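Why Do Students Throw Away Things That Can Be Repaired?
Student project report, Bruvitz Technical College, May 14, 2024
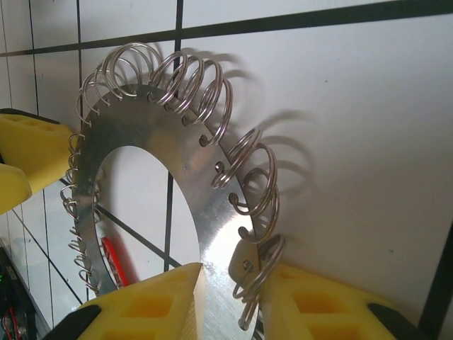
Our project studied how often students in Wakville throw away small household things, and what stops them from repairing these things. We chose this subject after the college published its waste numbers in September, where broken kettles, lamps and bicycle parts made a large share of the rubbish. Many of the students we asked said that they do not understand how a product is put together, so they are afraid to open it. Some parts are quite easy to understand when you look closely. A metal ring with a row of small holes near its outer rim and wire springs passing through them shows at least which part is attached to which. A plastic case which is glued shut shows nothing, and in our opinion this makes a big difference for a beginner.

Method

We gave a paper form with 19 questions to students in two residences, Nedelcu House and the older building near the station. We received back 30 forms. We also visited the repair evening of the Flilludora club four times, where people can bring a broken thing and use the tools for free. We did not record any names.

Results

The most common reason for throwing a thing away was the price of a new one. If a new lamp costs less than a lunch, students do not want to spend an evening on the old one. The second reason was missing tools. More than half of the students own only one screwdriver, and several own none. Lack of time was mentioned less than we expected, mostly by students in the last year.

At the club evenings we saw that lamps and bags were repaired quickly, but kettles were difficult. Spare parts for kettles had to be ordered, and the owners did not always come back for them.

Problems with our work

The number of forms is small, and students who like repairing were perhaps more willing to answer. Question 4 was also not written clearly, and we had to leave it out of the results.

Suggestions

We propose that each residence keeps one box of basic tools at the reception, which can be borrowed for two days. The club could also put a list of local shops for spare parts on the notice board in the entrance hall.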